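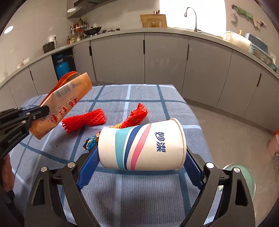
# Working Group on Hand-Held Gripper Practice: Minutes

Date: 8/13/25
Chair: Rogelio Evangelista
Represented: Ganex, Kelent, Caron
Apologies: Nelow (comments sent in writing)

## 1. Minutes of the April meeting

Approved with one correction. In section 4, "finger travel" should read "finger opening." Ganex will reissue the file.

## 2. Scope of the practice note

The chair restated the scope: two-finger grippers held by a person, used at a table in a home or a home-like room. Arm-mounted grippers stay in the separate note. Kelent asked whether a person working with a gripper in each hand falls under the note. Agreed that it does, and that the wording "the gripper" will become "each gripper" throughout.

## 3. Light and deformable items

Draft clause 3.2 sets one closing limit for all items. Caron objected. A paper cup held across its length, base against one pad and rim against the other, loads the wall differently from a cup held around the side. A limit that suits a filled plastic packet may buckle the cup.

Discussion:

- Ganex favors a limit per item class (rigid, thin-walled, flexible packet).
- Kelent considers classes hard to apply when the items on a table are mixed, and prefers a rule based on visible deformation.
- Nelow's written comment supports classes but asks that crumpled wrappers and foam fruit sleeves be listed by name, as operators do not agree on where they belong.

Agreed: clause 3.2 will use item classes. Wrappers and foam sleeves go under flexible items. The deformation rule moves to an informative note. Grip orientation is to be recorded for cups and similar tapered containers.

## 4. Pads and linkages

Ribbed pads were discussed at length. Caron reported that pad wear is logged by date at its site and by cycle count at Ganex, so the two sets of records cannot be compared. One Ganex pad pair was withdrawn at 3,141 cycles after the ribs had flattened at one end.

Agreed: log by cycle count. Inspect both pads every 200 cycles and replace them as a pair. Pivot pins and tip screws are to be checked at the same inspection. The proposal to require thread-locking compound was not adopted - Kelent will bring test results first.

## 5. Work in kitchens

Kelent asked for firmer text on rooms with cooking equipment. The current draft says only that the area should be "suitable." The following was agreed for clause 5:

1. Burners are off before a session opens and stay off until it closes. Where a gas cylinder is present, its valve is closed.
2. Work takes place at the table. Items are not passed over the stove.
3. Floor around the table is kept clear on the operator's side.
4. Food packaging used as work material is emptied or sealed. Part-used packets are not accepted.

Ganex asked whether ordinary household goods on counters have to be removed. The group decided against it. Pots, bottles and drying racks may remain where they are if they are outside the operator's reach.

## 6. Packaging with printed codes

Barcodes and square codes on packets raise a records question only. Nelow proposed masking them. Caron noted that retail product codes do not identify a person, whereas codes on delivery labels can. Agreed: delivery labels are removed or covered, product codes are left alone.

## 7. Actions

| No. | Action | Owner |
|---|---|---|
| 1 | Redraft clause 3.2 with item classes | Caron |
| 2 | Circulate pin and screw test results | Kelent |
| 3 | Merge clause 5 text and reissue the draft | R. Evangelista |

## 8. Other business

Ganex requested that the term "operator" be defined before the next draft. Deferred to the next meeting, together with the question of glove use.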